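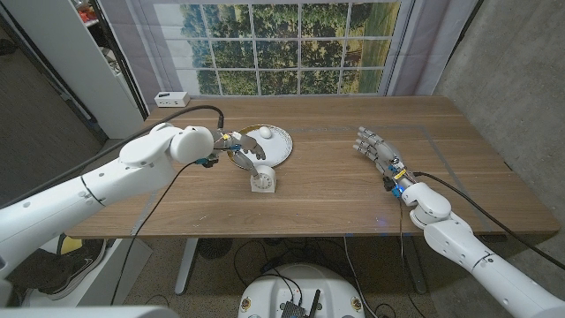 Skiduso « Potins de salon » -- le jeu de cartes des couples célèbres

Réf. 441 -- édité par Trelolier

Qui a épousé qui, qui a divorcé de qui, et qui a annoncé la chose par communiqué un soir de décembre à 23 heures ? Si vous connaissez mieux la vie conjugale des acteurs que celle de votre propre sœur, il était temps que cela serve.

Chaque joueur reçoit 4 cartes « Vedette » et tente de former un ménage crédible avant que les autres ne vendent l'histoire à la presse. Les cartes « Démenti » protègent un tour. Les cartes « Ami proche du couple » ne protègent personne, comme dans la vie.

Toutes les vedettes sortent de l'imagination de la maison. Notre avocat y tenait beaucoup.

Contenu de la boîte
40 cartes Vedette
2 carnets de rumeurs
1 règle du jeu en français

Joueurs : à partir de 4
Âge : dès 14 ans, ou dès le premier abonnement à un magazine people
Illustrations : atelier Cerkitz

L'extension « Famille recomposée » se vend à part. Elle ne se joue pas seule -- on nous pose la question chaque mois.

En stock, expédié sous 2 jours ouvrés. Carnets de rechange disponibles au rayon Accessoires.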